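We use cookies to remember your settings. Accept | Manage cookies

# Midby Household Textile Care Notes

Print this page | E-mail this page

Plain-text records of how household cloths were washed, dried and stored, and what state they were in afterwards.

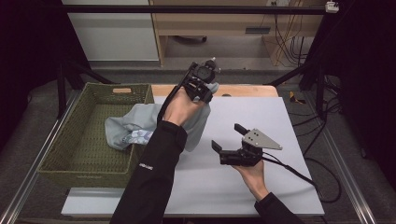

The notes were kept by people in Cheetham and Fadodgate who agreed to write down each wash of their tea towels, flannels, dusters and napkins. There are 2925 entries from 254 cloths. Each cloth was given a number, written on a tape tag sewn into one corner, and kept that number until it was worn out or lost.

## Files

- `washes.csv` - one line for each wash
- `cloths.csv` - one line for each cloth: fibre, weave, size when new
- `stains.csv` - stains noted before washing, and whether they were still there after
- `notes.txt` - free text as written by the households, spelling left alone

The files are UTF-8 with commas between fields. Fields that contain a comma are in double quotes.

## Fields in washes.csv

- `cloth_id` - the number from the tag
- `temp_c` - the temperature set on the machine, or `hand` for hand washing
- `spin` - low, medium or high. Machines give different speeds for these, so don't compare between households
- `soap` - powder, liquid, bar or none
- `softener` - y or n
- `dried` - line, rack, tumble or radiator
- `feel` - from 1 (stiff) to 5 (soft), judged by hand once the cloth was dry
- `length_cm`, `width_cm` - measured flat, every tenth wash only

Blank means not written down. It doesn't mean zero or no. Please don't fill the blanks in before passing the files on.

## Known problems

`feel` is a matter of opinion. Two people in the same house often scored the same cloth differently, and we didn't keep track of who did the scoring until version 3. Use it to compare a cloth with itself and not much else.

The measurements were taken with whatever tape was to hand. Linen cloths measured before ironing come out short, and some households ironed and some didn't. There's no field for ironing. There should have been.

Seven cloths changed number part way through when their tags came off in the wash. These have been joined up again in `cloths.csv`, with the old number in the `was` column. The stain records for them still use the old numbers.

Colours were left to each household to describe. "Duck egg" is used for at least two quite different colours.

Nearly all the radiator drying was done after October, when the lines came in, so drying method and time of year are hard to pull apart.

## Changes

**Version 3** - added `scored_by`. Fixed hand washes that had been given a temperature of 0.

**Version 2** - split `stains.csv` from the main file. Took out surnames and house numbers from `notes.txt`.

**Version 1** - first release, Cheetham only.

## Use

Free to copy and reuse, with credit to the Midby notes. The Gollex care-label list that we checked fibre names against is not included - ask Gollex for that.

Compiled by Tsegereda Yilma. Checking and tag repairs by Châu Kiều. Corrections are welcome, but please give the cloth number and the line.

Filed under: Home & Laundry, Open Data, Textiles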